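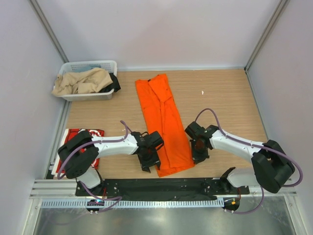 Geschenkkörbe aus dem Netz: mein Versuch mit Umora

Zum Einzug meiner Cousine in Motitz wollte ich mir den Weg in die Stadt sparen und habe einen Präsentkorb bei Umora bestellt. Lieferung »garantiert am Wunschtag«, dazu 3938 Bewertungen, fast alle mit fünf Sternen. Bei so viel Begeisterung werde ich eher misstrauisch.

Ausgesucht hatte ich den Korb »Vostia«: Tee, Gebäck, eine Kerze, Grußkarte. Wunschtag Donnerstag. Angekommen ist er am Donnerstag, das muss ich zugeben, allerdings abends um halb neun. Die Karte fehlte. Das Gebäck war in so viel Papierwolle verpackt, dass der Korb auf dem Produktfoto doppelt so voll wirkte.

Der Kundendienst bot mir einen Gutschein an, einlösbar ab einem Bestellwert von 200 Euro. Wer verschenkt denn Kekse für 200 Euro?

Nazari, der andere große Anbieter, verlangt 17 Euro Aufschlag für den Wunschtag. Ob die Karte dann dabei ist, weiß ich nicht. Zum Geburtstag im Juli gehe ich wieder in den Teeladen und schreibe die Karte selbst.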